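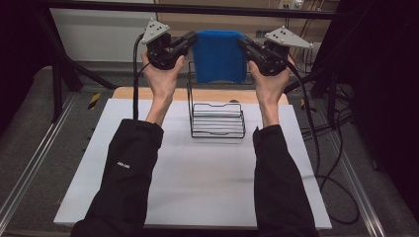
Brerholm Gadget Club, notes from the May meetup

Okay, my turn to take the minutes, so you get my version of events. We started at 7:05, which for us is early!

First up was the club's e-reader lending shelf. Rosalind Doucet wants us to move the whole catalog over to Govell, the library app she's been testing on her old tablet. It has 1,109 of our titles in it already (she typed in the tags herself, bless her) and it syncs to phones now. I asked about battery drain and she said it lost 30 percent on a long train ride with the screen turned up – not great, not awful. We voted to try it for 3 months and keep the old spreadsheet as a backup.

Then the podcast feed. It's still broken on Plasik players and I still think it's the artwork size. I said I'd shrink the cover and repost the last two episodes before we blame the host.

Money: we have $100 set aside for a new microphone. Woldemariam has one in our range, but a couple of people wanted to hear it first, so no decision.

Rosalind also asked for a newcomers' night on setting up audiobooks. Everyone liked that – I'm writing the handout, she's bringing the spare chargers.

We wrapped up at 8:40.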